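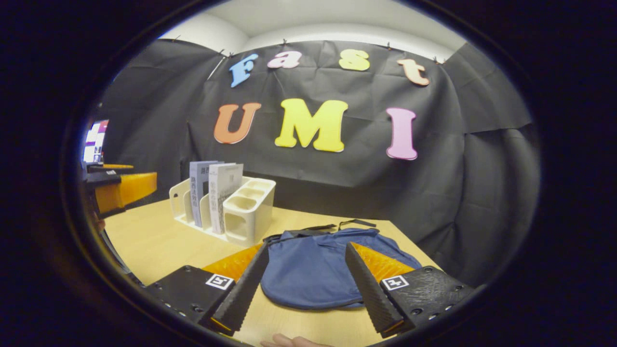
Slide 1. Gripper open over the drawstring pouch, light table, black backdrop behind.

Good morning, everybody, and thank you for coming back from the coffee so promptly. My name is Orysia Romaniuk, and I look after the handheld grippers at Skakent. I was asked to talk for a little while about upkeep, and I said yes before I had thought about how much there is to say about two fingers and a pair of pads. So please be patient with me, and if I run long Malcolm has promised to wave.

(Leave the slide up. Let people settle.)

I like to start at the view from the gripper's own camera, because it's the view I look at first every morning, before I pick up a single tool. Plenty of you will go straight for the screwdriver, and I understand the temptation! But a good half of what goes wrong with a handheld gripper shows up right there, if you give it a minute. Look at the two square markers, one on top of each finger. Those are how the software knows how far apart the fingers are. If I can see both of them, whole and crisp, with the fingers wide open, I'm already in a good mood.

Then close the fingers slowly and watch the markers the entire way in. Slowly, please. If one of them drops out partway, write down where. Lesia Tkachenko keeps a paper notebook on the bench for this, and I have grown very fond of that notebook, coffee rings and all.

(Ask: who here checks the markers with the fingers moving? Wait for hands.)

Now, cleaning. A marker gets a dry, soft cloth first, and if that doesn't do it, a cloth just barely damp. No solvent on a printed marker. I ruined a set that way in my first month, and I had to go and explain it to Volodymyr Shevchuk, who was very kind and made me print the new ones myself. When you put a fresh marker down, get it flat and square with the edges of the block. A bubble under one corner will bother you for weeks. And after any change to a marker, redo the finger width calibration, fully closed and then fully open, before you record anything you intend to keep.

The pads come next. You can see the fine ridges on the black faces, and those ridges fill up with lint when you handle fabric all day. Pouches and bags are the worst for it, in my experience. I use an old soft toothbrush and go along the ridges, then turn the finger over and do the tip, where people forget. We clean the pads every 300 grasps and swap them out at 800, and I'd be glad to hear from anyone who runs a different number, because ours came out of a rather lively argument and I wouldn't call it science.

Behind each pad is the soft orange insert with the ribs. I'm very attached to these. They give a little when you squeeze, so the pad can settle against whatever you're holding. Press each one with your thumb and let go, and compare left with right. You want them to feel like twins. If one is lazier than the other, change both. I know it feels wasteful - it did to me too - but a new insert beside a tired one makes the grip pull to one side, and then you'll spend an afternoon blaming the calibration.

(Pass the spare inserts around. Get them back this time.)

Screws. The finger blocks have small screw holes, and I go around whichever fasteners we have fitted with the short driver, snug and no more. These are little threads and they strip easily. Our shop in Brullton put a dab of paint across the heads for us in September, so now a glance is enough to tell me whether one has started to turn. Iida Koskela suggested it, and she should get the credit.

A word about pouches as a test piece, since that's what I have on the table. I like a soft bag because it won't flatter you. A hard block will let you grasp it with worn pads and uneven inserts all day long, and you'll think everything is fine. With cloth I take a fold near the middle, lift, hold, and put it down again. I do that 13 times, which is simply the number of lines on Lesia's page. Keep the cords laid back away from the fingers to begin with, and try the cords afterward as their own little exercise.

(If there's time, tell the Cliltance story. If Malcolm is waving, skip it.)

The whole routine takes me around 2 hours for a full bench, and much less if the day before was gentle. Mornings are best. By late afternoon my hands are tired and I start overtightening things, and I suspect I have company in that.

I've left copies of the checklist by the door, and the notebook page layout is on the back of it. Malcolm Tindall has the calibration notes if you'd like those as well. Let me stop here and take questions, and please come up and squeeze the inserts for yourselves.

Skakent speaker notes | 2020-01-27 | Questions: ask Orysia Romaniuk or Malcolm Tindall | Back to top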